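Home testers wanted for the Skaven hand-held gripper

Carnov is looking for people to try out the Skaven, our hand-held gripper kit, in their own kitchens, workshops and spare rooms. You hold it, you pick things up with it, and you tell us what you think. We've had it on our own benches for long enough that we've stopped noticing what's odd about it, so fresh hands would be a huge help!

You don't need to know anything about robots. Our last group had a piano tuner, two students and a retired postman in it, and the postman's notes on the grip were the most useful we got all spring. If you can follow a recipe and don't mind doing the same small job several times over, you'll be fine.

What you'd be doing

Each session lasts 30 minutes and you choose the time of day. You'll work through a set of cards with everyday jobs on them – moving a cup, folding a cloth, putting pens in a jar – and fill in a short form afterwards. We ask for 3 sessions a week over 4 weeks. Every job begins with the fingers wide open over a clear surface, and the card shows you which way round to hold the tool.

The fingers are dark, chunky blocks with a matt finish, and we'd love your opinion on their shape in particular. Are they too broad for small things? Do they get in the way of what you're looking at? Please be blunt.

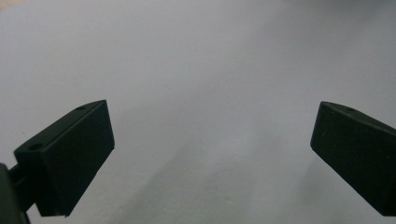 What you get

A full kit on loan, delivered and collected by us, with a padded case and a spare charger. We pay an hourly rate for your sessions and for the welcome call, and you'll have a named person to ring if something isn't working. When the trial is over you're invited to the feedback evening at our Stollano workshop, with supper (travel paid).

Who can apply

Anyone aged 18 or over with a table, a decent light and home internet. Left-handers, please do apply, we're short of you! If you have reduced grip strength, tell us when you write and we'll talk through the weight of the tool before you decide.

How to apply

Send a few lines about yourself to Shanthi Debnath at the Carnov trials desk, with the times of day that suit you. Mariann Oláh runs the welcome calls and will answer anything technical. Applications close at the end of October and kits go out in November.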